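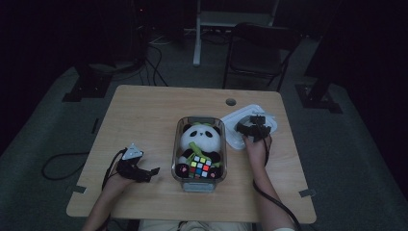
On 2021-11-22 a list member wrote:
> Has anyone put the Disix handhelds next to the Inmont pair yet? We're
> trying to pick one before we order for the whole lab, and mostly I want
> to know how they do on soft stuff. Is the cable as annoying as it looks?

Yes, I've had both since August and I've done 212 runs with the Disix pair, mostly putting toys and puzzle cubes into a glass container and taking them out again onto a plate. Soft toys are great! The claws sink into the plush and you hardly have to squeeze. A Rubik's cube is harder, at least for me, and I drop it more with my left hand (I'm right-handed, so don't blame the gripper).

The Inmont ones close more smoothly but my wrists were done after about 40 minutes. With the Disix I can keep going a good while longer.

Cable: yeah, it's annoying. I run the right one down along my forearm and let the left one hang to the floor with plenty of slack. Wivov 2 picks up both sides fine as long as you plug in before you start it.

Haven't tried anything heavy. If you do, post your numbers?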